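Pad trial moves to kitchen tasks at Bemville

The gripper group at Bemville has started the second part of its finger pad comparison, moving from test blocks to ordinary household items. The work began in April and is led by Gervásio Fontes.

Two pad types are being compared on the same hand-held gripper. The Pimentel pad is ridged and the Flirkden pad is smooth. Both fit the same jaws, so operators can change them between runs without touching the linkage.

The list for this part has 17 items, among them cups, bowls, packaged food and cleaning supplies. Each item is picked up, held and set down by three operators in turn, and every run is logged as a clean hold, a slip or a drop.
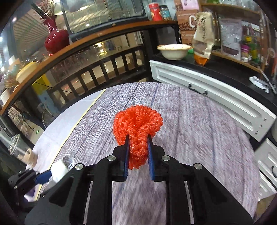
Blue ridged pads gripping a crocheted scrubber during the household item runs.

Soft items were added after the first part of the trial, which used only rigid blocks. Fontes said the blocks told the group very little about how a pad behaves when the object gives way under it.

"With a block you close until it stops," he said. "With yarn or a sponge there is no clear stop, and two operators will close to two different points. We need to see how much of the result is the pad and how much is the person."

In the block runs the smooth pads slipped 11 times and the ridged pads three times. The group does not expect the gap to carry over directly to soft goods, where ridges may catch on loops and make release slower. Release time has been added to the log sheet for that reason.

Pads are replaced after 44 runs, worn or not. Used sets are bagged and labeled so that wear can be checked later under a magnifier.

A third pad, from Fotley, arrived too late for this part and will be tested separately.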